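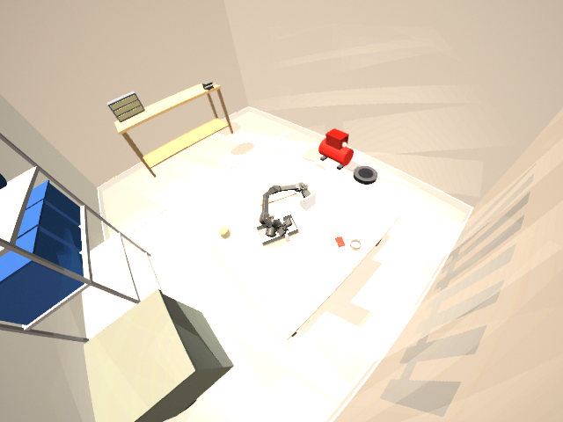
Notice of Findings, Room Four

The Otudport Institute regrets the delay in issuing this notice. It was due in April, and the reviewing office has asked twice.

The purpose of the study was narrow. A policy trained entirely in a simulated workshop was to be tested in other simulated workshops, each altered in one respect, so that the cause of any failure could be traced to that respect. The method is known internally as Hernano. Its rule is that the arm, the table and the task stay fixed, and that one item in the surrounding room is changed between runs. The item may be a light, a wall color, or the position of the compressor. The arm is told nothing of the change.

There were 11 rooms. In ten of them the results were ordinary and are given in the appendix. The arm performed worse in low light. It performed slightly worse when the walls were blue. Moving the compressor had no effect that could be separated from chance, and the same was found for the tire.

Room Four requires a fuller account.

Room Four was the control. No item in it had been altered. It contained the workbench, the shelving with its blue bins, the red compressor, and the white table with the arm on it. The task was the standard one: take up the pale block, carry it to the marked position, release it, return to rest. In the first set of runs the arm did so without error.

In the second set, the arm did so and then did not return to rest. It turned its wrist toward the wall behind the compressor and held that position until the clock ran out. The run was marked as a success, as the block had been delivered. The arm's conduct after delivery was not scored under the protocol then in force.

It was the night operator who raised the matter. The operator's log for that shift reads, in full: "Arm looking at wall. Nothing on wall." The entry was initialed and filed.

The Institute wishes to state that an arm of this kind does not look. The policy receives a view of the room from a fixed point above, and the wrist carries no sensor. When the wrist turns, nothing further is seen by anything. This was explained to the operator in writing. The operator acknowledged the explanation and, in the following week, submitted the same log entry seven times.

An inspection of the room file was ordered. The file was compared, line by line, with the copy held by the Ninik archive, from which it had been issued. The walls matched, and so did the lights. Each object stood where it was listed. The reviewers did note that the room had been built without a door. This was not a fault. None of the rooms has a door, for the simple reason that nothing in them was ever expected to leave, and a door would have added to the cost of rendering.

The Lytvynenko procedure was then applied. Under this procedure, parts of the policy's input are covered one at a time, and the change in its behavior is recorded. Covering the bins made no difference. Covering the workbench made no difference. When the section of wall behind the compressor was covered, the arm delivered the block, waited for roughly the length of an ordinary run, and returned to rest. When the cover was removed it resumed its former conduct.

The reviewers proposed that the patches of light on the wall resembled something in the training set. A search of the training set was made. It contained four thousand views of the same wall, under the same light, and the policy had passed over every one of them without response.

At this point the study's term was ending. The operator asked for permission to alter one item in Room Four, outside the approved list, and to pay for the additional computing from the operator's own allowance. The request was irregular. It was granted on the condition that the result be reported here.

A door was added to the wall behind the compressor. It was a plain door, with no room modeled beyond it. One set of runs was made. In each run the arm took up the block, delivered it, released it, and returned to rest at once. No turning of the wrist was recorded.

The Institute draws no conclusion from a single set. The finding does not bear on the main result, and the published scores are unchanged. The protocol has been amended so that conduct after delivery will be scored in future work.

The operator has since asked that the door be kept in the file. The archive has objected that a control room may not contain an unlisted item. Pending a decision, the door has been listed.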